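**Plemstead, March 2, 2021**

Phan has replaced the worktops in its Plemstead packing room and changed the case in which its small cable kits are sent out. Both changes were confirmed in a note to account holders, and kits in the new case will be supplied from April.

The case is made by Watach. It has a soft shell with a zip on a rounded rectangular line, and it opens flat on the table so that both halves can be reached at once. The lining is dark charcoal, the outer shell a lighter grey. A divider in the upper half keeps leads apart from the adaptors, which go in the lower half.

Phan had used a rigid box with a foam insert. The insert had to be cut again each time an adaptor changed shape, and stock of the old cuts was written off. The soft case needs no insert. An order of 1170 cases has been placed, of which 900 are for the standard kit and the remainder for spares and returns.
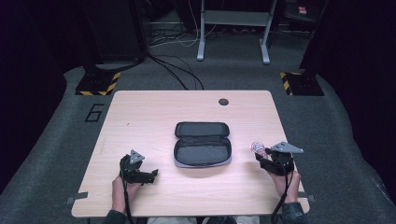
*An open, empty case on one of the packing room tables. Plemstead.*

Nghĩa Hà, who runs the packing room, said the order of work had been rewritten to suit. The case is set down with the lid away from the packer and checked inside with the zip fully open. Leads go in first, coiled, then the adaptors, then the printed card. The zip is closed in one pass from left to right. If it catches, the case is put aside and is not forced.

"The old box told you when something was missing, as there was a hole in the foam," Hà said. "With the soft case you have to look at the card and look at the case. We have made that a separate step."

The tables were supplied by Grumumier. They have a light wood-grain top with rounded corners and a small round cable hole near one edge, which takes the lead for the label printer when a table is used for dispatch. The earlier tops were white and showed glare under the ceiling lights, and packers had asked for a duller finish.

Surface checks are done with the table cleared. Small dark marks and specks are noted on a sheet kept for each table and wiped with a damp cloth. A mark that stays after wiping is recorded as a scratch and left alone unless it can be felt with a fingertip. Solvent cleaners are not to be used on the new tops. Tape is allowed at the edges only and is to be renewed when it lifts.

Seo-ah Ha, who handles returns, said the first 78 kits had been packed as a trial and sent to existing customers with a reply slip. Comments so far concern the size of the card, which will be reduced to fit the lower half without folding.

Customers who hold kits in the rigid box need take no action. The 201 boxed kits still in stock will be sent out first.

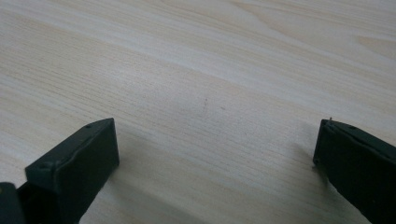 Replacement foam inserts will be available on request until the remaining sheets are used up. Part numbers for the leads and adaptors are unchanged. The case has its own part number, printed on the revised card, and can be ordered empty.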